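Bench notebook, December – left hand unit, jaw stall on food-packet set

Third stall since the encoder board was swapped. Same symptom each time: jaw width in the log freezes at 82 mm while the fingers keep moving. The recorder does not complain. It writes the frozen value at full rate until the session is stopped, so everything after the freeze is unusable for training and looks fine in the summary.

What I checked:

Cable from the jaw encoder to the handle. Continuity good, also with the cable flexed at the strain relief. Swapped it for one from the Listeck box anyway. Stall came back on the next run.

Firmware. Stefaniia read the counter directly over serial. The count stops at the encoder, so the logger is only passing on what it gets. That clears the Morner build, and I withdraw what I wrote about it on the previous page.

Magnet. Pulled the cover. The magnet had shifted on the shaft and there was a rub mark on one side of the sensor chip. Gap should be 2 mm. With the jaw fully open it was nearly touching. My guess is the adhesive was never fully cured before the cover went on. Valentyna did the original gluing from the Panasiuk instructions, which give no cure time at all.

Re-glued, left overnight, gap set with a shim. Then 100 open/close cycles by hand on the bench, no freeze. That is too few to call it fixed. Previous failures came late, the worst one after 2,000 cycles or so by Nouhaila's tally.

Safety note: during the second stall Olesia had a finger between the linkage arms, trying to feel whether the shaft was slipping. No injury. Cover stays on whenever someone is holding the handle, and the battery comes out before anyone reaches in. Kyriaki is adding this to the sheet by the door.

To do:
– stale-value check in the recorder: if jaw width is identical for too long while the handle is moving, beep and stop
– open the right hand unit and look at its magnet, same batch of glue
– flag the three bad sessions so they stay out of the Firnus upload

Back on the snack packets with both units, short sessions until the stale-value check is in.
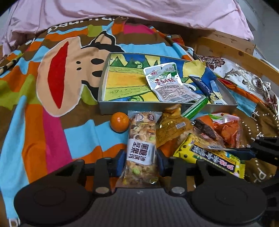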